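4 Gerät aufstellen und zum ersten Mal einschalten

Schön, dass Sie bis hierher gekommen sind! Die Transportsicherungen sind draußen, der Drehring liegt bereit, und jetzt beginnt der Teil, auf den man sich beim Auspacken schon freut: Ihr Mikrowellengerät Ginberg Plevonness bekommt seinen Platz. Planen Sie dafür eine ruhige halbe Stunde ein, dann läuft später alles wie von selbst.

4.1 Der richtige Standort

Die Plevonness ist ein Standgerät. Sie darf frei auf der Arbeitsplatte stehen, aber nicht in einen geschlossenen Schrank eingebaut werden. Für den Einbau in eine Nische gibt es den Rahmen Jasano (siehe Abschnitt 9, Zubehör).

1. Wählen Sie eine ebene, feste Fläche, die mindestens 80 cm über dem Boden liegt.
2. Lassen Sie hinter dem Gerät und an beiden Seiten eine Handbreit Luft, nach oben gern das Doppelte. Die Lüftung zieht seitlich an und bläst nach hinten aus.
3. Prüfen Sie, ob das Netzkabel die Steckdose ohne Zug erreicht. Es ist 107 cm lang und darf nicht mit einem Verlängerungskabel kombiniert werden.
4. Öffnen Sie die Tür einmal ganz. Stößt sie irgendwo an, rücken Sie das Gerät ein Stück weiter.

Hinweis: Helle, matte Arbeitsplatten sehen wunderbar aus, nehmen aber manchmal Abdrücke der Gummifüße an. Die beiliegenden Filzscheiben passen genau darunter.

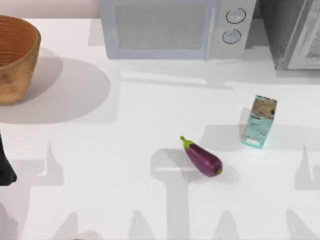

Abb. 4-1: Hellgraue Mikrowelle und geflochten wirkender Korb auf weißer Arbeitsplatte

VORSICHT! Brandgefahr: Legen Sie nichts auf dem Gerät ab, auch keine Geschirrtücher oder Brotbeutel. Körbe und andere brennbare Gegenstände gehören nicht vor die Lüftungsschlitze.

4.2 Drehteller einsetzen

1. Wischen Sie den Garraum mit einem feuchten Tuch aus und trocknen Sie nach.
2. Legen Sie den Drehring mit den Rollen nach unten in die runde Vertiefung.
3. Setzen Sie den Glasteller so auf, dass die Nocken in die Kupplung greifen. Sie spüren ein kleines Einrasten!
4. Drehen Sie den Teller von Hand einmal herum. Er muss leicht laufen und darf nirgends schleifen.

Die silbrig-braune Abdeckplatte rechts im Garraum bleibt, wo sie ist. Sie schützt den Wellenaustritt und wird immer wieder für Verpackungsmaterial gehalten.

4.3 Anschließen und Uhr stellen

1. Stecken Sie den Netzstecker in eine geerdete Steckdose. Im Display blinkt 0:00.
2. Halten Sie die Taste UHR 3 Sekunden gedrückt, bis ein Ton erklingt.
3. Stellen Sie mit dem Drehknopf die Stunden ein, drücken Sie kurz, und stellen Sie dann die Minuten ein.
4. Bestätigen Sie mit START. Der Doppelpunkt blinkt nun gleichmäßig.

4.4 Probelauf mit Wasser

Jetzt wird es spannend. Stellen Sie ein mikrowellengeeignetes Glas mit Wasser auf den Drehteller, legen Sie einen Kunststofflöffel hinein und wählen Sie volle Leistung für eine Minute. Der Teller dreht sich, das Licht brennt, der Lüfter läuft leise mit. Nach dem Signalton sollte das Wasser deutlich warm sein. Bleibt es kalt, lesen Sie bitte in Abschnitt 8 unter Fehlercode 1,427 weiter.

WARNUNG! Schalten Sie das Gerät niemals leer ein. Erhitzte Flüssigkeiten können beim Herausnehmen plötzlich überkochen. Warten Sie eine halbe Minute, bevor Sie das Glas anfassen.

Ein leichter Geruch beim ersten Betrieb ist normal und verfliegt bei geöffnetem Fenster schnell. Weiter geht es mit Abschnitt 5, Auftauen und Garen nach Gewicht.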